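Looking after the two-arm cell

Workshop notes, December
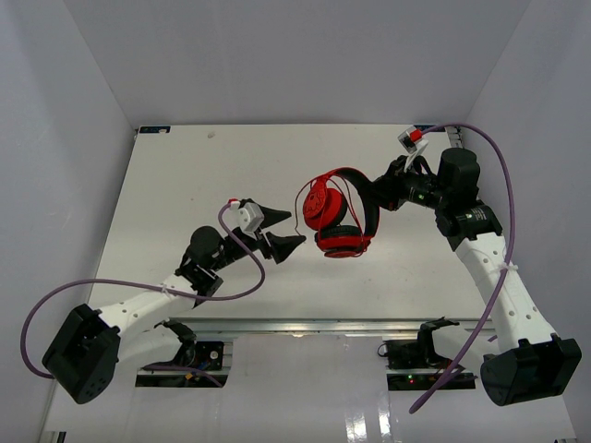

The two-arm cell has had its winter service, and it is back on the booking sheet. Most of the work went into the cables and the gripper fingers, with a smaller amount on the mounts under the front rail. We have been using a pair of red headphones as the test object for handovers, with the right gripper holding them by the headband over the middle of the board and the left one coming in to meet them. They are a good test of how the cell has been set up. The cups swing, the audio cord hangs down and gets into everything, and if either arm is out by a few millimetres the fingers close on the wrong thing.

What follows is for anyone who books the cell or shares in looking after it. Pankaj Pandey did the service and wrote up the log, and Nadège Leblanc checked the arms afterwards. The full log is in the Tanard folder, under the cell's own heading.

Cables

The purple cables to the sensor modules were the main cause of lost time this autumn. Each one leaves its module at the connector, goes down past the wrist and is held to the white link by a cable tie. From there it swings out wide around the base. That wide loop is meant to be there. Several people have tidied it up over the past months by pulling it in close to the base, and each time the cable has come under strain when the arm reached across the board. In November the left module dropped out 5 times in one afternoon, and the cause was a tie that had been pulled down too hard after somebody took the slack out.

Both ties have been replaced. They should be snug enough to stop the cable sliding along the link but loose enough that you can turn it with a finger and thumb. If you need to move a tie, cut it off and fit a new one. Do not try to release the old one with a screwdriver, as Pankaj found a nick in the sleeve of the right cable that had plainly been made that way. The nick was only in the outer layer, but the cable was changed anyway and the old one has gone in the scrap box.

To check the slack, power the arms down and move each one by hand to the far corner of the board on the opposite side. The cable should still have a visible curve in it between the tie and the base. Then bring the arm right back and make sure the loop does not fold under the base joint. Do the left arm first, park it, and then do the right. If you do them together they get in each other's way and you will end up holding three things with two hands.

Gripper fingers

The fingers are the black tapered sort we changed to in the spring. They suit thin things such as a headband or a handle, and they are less good on anything flat and wide. They wear at the tips. The right pair had worn unevenly, which showed up as a slow twist in whatever was being held. A mug would start level and be leaning by the time the other arm reached it.

New fingers have been fitted on both arms. We buy them from Hegazy in packs of 10, and one opened pack is in the top drawer under the bench. Always change both fingers on a gripper together, even if only one looks worn. A new finger against an old one will not meet at the tip.

After a change, close the gripper slowly on a strip of paper and pull. It should resist evenly whether you pull from above or below. If it lets go more easily on one side, slacken the finger screws, close the gripper so the tips find each other, and tighten again while it is closed. Hand tight with the short driver is enough. The threads are in plastic and we have already had to replace one carrier this year.

Run the zero routine for the gripper when you have finished. Skipping this does no damage, but the open position will be slightly out and the next person will wonder why.

Arm joints and bases

The base joints were checked for play by holding the white link near the wrist and pushing it gently from side to side. The left arm had none. The right had a small amount, and this was traced to two screws in the base housing that had worked loose. They have been refitted with a drop of the blue threadlock. Please leave them alone unless the play comes back, and if it does, put it in the log before you touch anything so that we can see how long it lasted.

Nadège then ran the two arms through the repeat test, 33 passes each to the same point above the board. Both stayed inside the limit we use. The right arm was a little worse than the left, as it has been since it was installed, and the difference has not grown.

The wrist motors get warm after a long session. This is normal. If one is too hot to keep a finger on, stop and let it cool, and write down what the arm had been doing. Holding something heavy still in the air is harder on the wrist than moving it about, so do not leave an arm holding an object while you go to lunch. Put the object down and park the arm.

Mounts and lights under the rail

The electronics for each arm sit on the black mounts below the front rail. They were cleaned with a soft brush and the small vacuum. There was a surprising amount of fluff, most of it from the towel folding work in October. The connectors were reseated one at a time with the power off.

Dropped objects tend to end up in the lower area in front of the rail. Please look there before you start and again when you finish. A loose screw on the glossy panel is easy to see if you crouch down and look along it, and much harder to see from standing height. Do not reach in past the mounts with the power on. Use the plastic tongs hanging on the side of the bench.

When an arm has started properly, its indicator should be a steady green. If it blinks, wait for a full minute. If it is still blinking, power down, count to 10 and start again. If that makes no difference, leave the cell off and tell Pankaj. Swapping connectors between the two arms to see whether the fault moves has been tried before and led to a morning spent putting the settings back.

The board and the walls

The board gets wiped with a damp cloth and nothing else. Spirit cleaner leaves shiny patches, and those show up as bright spots to the sensors. The small mark near the back edge will not come out. It has been there for a long time and does no harm, so please stop scrubbing at it.

The blue labels at the back of the board are to stay where they are. If one starts to lift at the corner, press it down. If it comes off altogether, keep it and say so in the log, so that the new one can go in the same place.

The walls can be dusted with a dry cloth. Nothing should be taped to them. We know it is handy to have a task list where you can see it, but paper on the walls changes how the light falls on the board and the settings were made with the walls bare. There is a clip on the outside of the enclosure for notes.

Handover check before each session

The start-up check has been rewritten and is now shorter. It takes a few minutes and should be done by whoever has the first booking of the day.

Start both arms and wait for steady green.
Send both to park and look at the cable loops.
Open and close each gripper fully, twice.
Put the headphones in the centre of the board, with the cord laid to the front.
Run the handover program at slow speed, right to left, and then left to right.
Enter pass or fail in the log, with your initials.

If the handover fails the first time, look at the cord before you look at anything else. It catches under the lower ear cup and pulls the whole thing round. Lay it out again and have a second go. Two failures in a row with the cord clear counts as a fail, and the cell should not be used for recorded work until one of us has seen it.

The headphones live in the tray marked Tirnorent, along with the spare mug and the measuring block. They are kept for this check. Please do not borrow them to listen to music, as they came back last month with the headband set to a different length and the program missed it by a finger's width.

Spares and what is on order

We are low on cable ties of the right width and have ordered more. There is one spare sensor cable left, and a second should arrive from Bravent early in the new year. We have no spare sensor module at present, so take care with the connectors. Push them in straight, holding the module behind with your other hand, and never pull on the cable to get one out.

The next full service will be in March. Until then Pankaj will look over the cables at the end of each month and change ties as needed. Bookings are open again from 8 in the morning, and the late slot now finishes half an hour earlier so that the arms can be parked and the board wiped before the room is locked. Faults go in the log first and then to Pankaj, or to Nadège if he is away.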